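Uro Bin Picking Kit - Set-up Guide
Section 7: Fixing the bin and first pick

Read section 6 first. Arm must be powered, gripper fitted, hoses on. If the Nillholm controller shows anything but READY, stop and go back.

7.1 Fix the bin

1. Bin on the table, long side facing you. Slight skew is OK, software takes it out in 7.2.
2. Clamp at least one corner. Any decent bar clamp. Pad under the jaw, not bare metal on wood.
3. Push the bin hard with your hand. Moves? Clamp again.
4. Mark the corners on the table with tape. You will want this later.

CAUTION: clamp handles stick up. Keep them on the side away from the arm. Check by jogging slowly, never by eye only.

Note: scratches and worn paint on the bin do no harm. Polished new bins are worse, too much shine. Dull them down with matt spray if the camera complains (error 22).

7.2 Teach the walls

1. Controller > Cell > New bin.
2. Jog fingertip to each top corner in turn. Press SET.
3. Jog to the floor. Stop just short, do not touch. Press SET.
4. Save. Name can be up to 13 letters, no spaces.

Move the bin, even a bit, and you do all of 7.2 agian.

7.3 Cables

Tie hoses and cables along the arm, leave a loop at the wrist joint. Turn the wrist fully both ways at slow speed. Loop must not go tight or catch the bin wall. If it does, re-tie, try again.

CAUTION: hands out of the bin whenever the arm is enabled. Enable light on = arm can move, even if it is standing still.

7.4 First pick

1. Put in a few mixed things. Hard, soft, shiny, dull. Household stuff is fine, nothing made of glass.
2. Spread them out for now. Heaps come in section 8.
3. Speed to slow. Press RUN, keep a hand on the stop button.
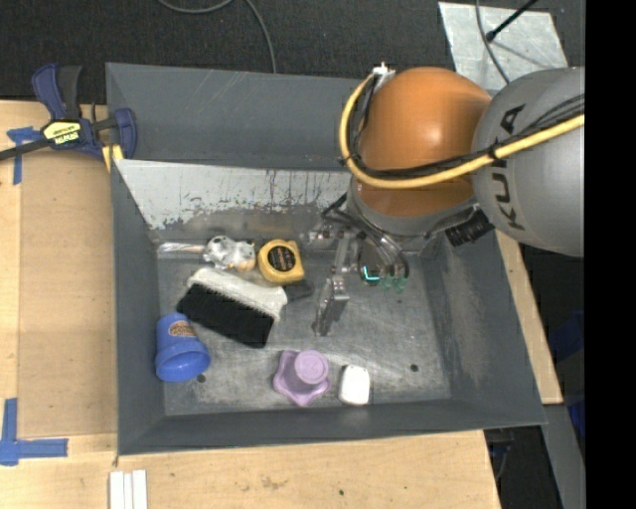 4. If the finger stops high above the floor, floor height is wrong. Redo 7.2 step 3.
5. Thin things lying close to a wall get missed at first. Turn on Wall Mode in the Cele menu and run again.
6. All fine? Speed to normal, save the job.

Note: anything that rolls or tips over, leave it where it lies. Dont reach in to stand it up. Press STOP, wait for the light to go out, then tidy.

Fault 732 = gripper closed on nothing three times running. Clear it, check air, run again.

Spare fingers and hoses: order through Mornska, see back page for part list.

Uro Support | Contact | Copyright Uro, all rights reserved | Back to top
This site uses cookies to remember your manual and language. Accept | Settings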